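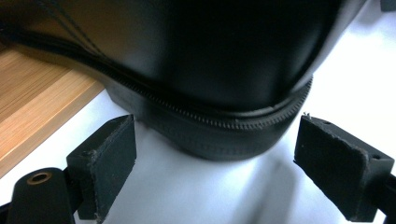 Where we are with the hand-held gripper trial

Hi all – this is my June update on the Savetti kit, for everyone at Haslam who signed off on the money and would like to know what it bought. Short version: I like it, I have gripes, and I want to keep going.

We've recorded 381 pick-and-place runs so far out of the 600 I promised you. That's a bit behind, and most of the gap comes from the first stretch, when I was still learning how slowly you have to move your hand for the tracking to hold. (Slower than feels natural. My early runs look like I was swatting flies!)

What we've been picking up

I started with boxes and blocks, got bored, and moved on to soft stuff. Black zip-up cases are the current headache. The one I used for a lot of this month's practice has a smooth, matte body with a zipper running just above a thicker base band, and I've been trying to teach everybody to go for that band. Grab higher and the sides give way under the fingers. Dark case, dark pads, bright white surface – the contrast is rough on the software too, and 119 runs got flagged for a second look. I've gone through those by hand and most are fine to keep.

The kit itself

Setup was easy and the grip is comfortable for a long session. The pads are my main complaint. They're scuffed and dusty, with chipped and frayed edges, and I'd have hoped for better from something at this price. Savetti sells spares, and I've put in for 3 sets. I also asked them whether a tougher pad is coming and got a friendly but vague answer.

The Plirkitov upload tool that came bundled with the kit does its job, though it loses its place if the laptop goes to sleep, and then you start the whole batch over. I now just keep the lid open and get coffee.

What I'd like next

First, the spare pads, please. Second, an okay to try the Skomik wrist strap, which takes some of the weight off your thumb. It fits the same mount and they'll lend us one for a month before we have to decide.

I still expect to hit 600 by the end of August. Soft cases first, then bottles, then whatever is left in the supply closet. I'll send the budget sheet separately once the pad invoice comes in.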